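**Gripper comparison, bench meeting, Friday 2:00**

Present: bench group, controls, purchasing.

1. Last meeting's notes accepted with one change. The Etim fingers were run at the lower force setting, and the notes had the higher one.

2. Results so far. Both finger sets have now done 100 pick attempts on the block set. Kandham dropped 11, Etim dropped 14. Controls does not think the gap means much yet. Agreed to extend to 155 attempts each before ranking them.
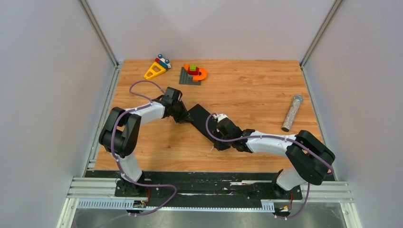 3. Controller trial. The Skallent controller holds position well when one arm moves alone. With both arms moving it lags at the start of a handover, and Wukis has been sent the logs. Controls also raised cable slack. The purple cable on the left arm arcs out over the table near the gripper, and the group wants a shorter loop there before the two-arm runs continue. Bench group to try clips on the forearm first and a new cable only if the clips limit the wrist.

4. Objects. Keep the building bricks and the glitter tube on the list. Purchasing asked if the tube could be swapped for a plain one. Not agreed, the shiny contents are a useful test for the camera.

5. Spare finger pads. Kandham quotes more than two weeks. Order one set now.

Actions
- Bench group: clips, remaining attempts
- Controls: follow up with Wukis on the lag
- Purchasing: pad order

Closed 2:50.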